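Verneck Group Reports Gains From Two-View Training on Kitchen Tasks

November 11, 2025

HOVELAU - A research group at the Verneck robotics lab has published results on a training method meant to help robot arms work around shiny kitchen surfaces, where reflections often throw off the machine's sense of where things are.

The method, called Stestus, pairs a fixed view of the workspace with a second view from a small camera mounted near the gripper. During training, the system is asked to predict how the picture from one camera will change when the arm moves, using only the picture from the other. A mirrored shape in a glass surface shifts differently from a real object when the point of view changes, and the group says the model learns to pick up on that difference without anyone labeling the reflections by hand.
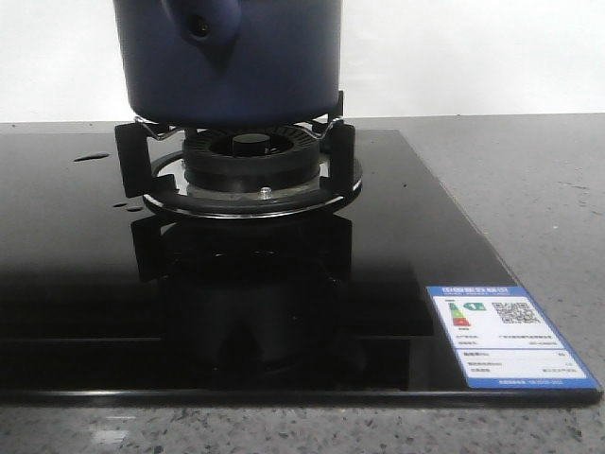 The group collected 1,133 recorded runs between February and the end of the summer. In each run, an operator guided the arm by remote control through a short household job, such as moving a pot, turning a knob or wiping a surface. After short or damaged recordings were removed, the rest were split into a training set and a smaller set held back for checking.

"Glass cooktops gave us the most trouble from the start," said Oldřich Pešek, who leads the project. "The arm would come down toward a pan support and stop short, or it would go for the copy of the support in the glass. We tried putting matte film over the surface, and that fixed it, but people are not going to put film on their stoves."

For the main test, the researchers ran 400 trials with objects in positions the system had not been trained on. The arm completed the assigned job in 277 of them. A version of the same model trained only on the fixed view did noticeably worse, with most of the gap coming from jobs on glass and polished metal. On dull surfaces such as wood and cloth, the two versions performed at close to the same level.

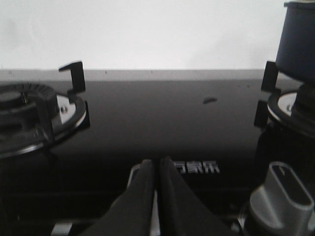

The gripper over a black glass gas cooktop, from the wrist camera. The pot is on the burner at right.

Failures were sorted by cause. The largest group involved the gripper fingers blocking the wrist camera's view of the target in the last part of the approach. Another group came from small shiny details, including metal rings and water droplets, which the model sometimes treated as edges of a larger object. Pešek said the team has not found a good answer to the first problem and may try moving the camera farther back along the wrist.

The work also looked at how much each view matters at different points in a job. Early in a reach, the model relied mostly on the fixed camera. Once the fingers were close to the target, it leaned on the wrist view, except when that view was blocked. The switch was not programmed in, according to the paper.

Training took about 2 days on the lab's own computers. The group said it kept the model small on purpose so that it could run on the arm's controller without a network connection. 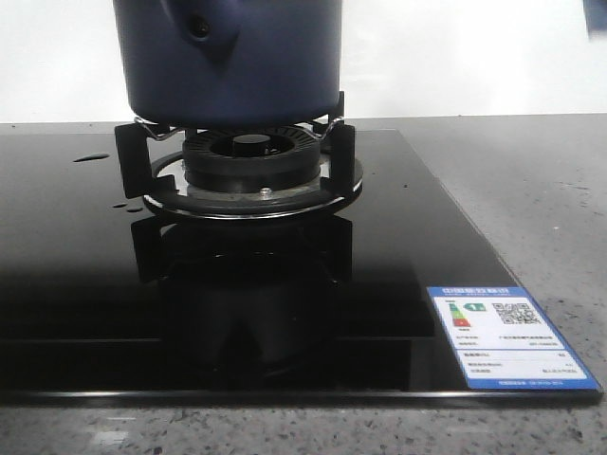

Burner, pot and glass cooktop from the fixed camera. The pan support and burner are mirrored in the glass.

The equipment for the tests was paid for by the Tesfamariam Fund, which supports research on home assistance for older adults. A second round of funding covers work on lighting. All of the trials reported so far were done under even indoor light, and the group has not tested the method with direct sun on the surface or with a burner lit.

Pešek said lit burners will have to wait until the lab has finished a safety review. The lighting tests come first, using the same arm and the same set of jobs.

The recordings and the training code will be released through the Verneck lab's website once the files have been checked. Requests for early access can be sent to the project office in Hovelau.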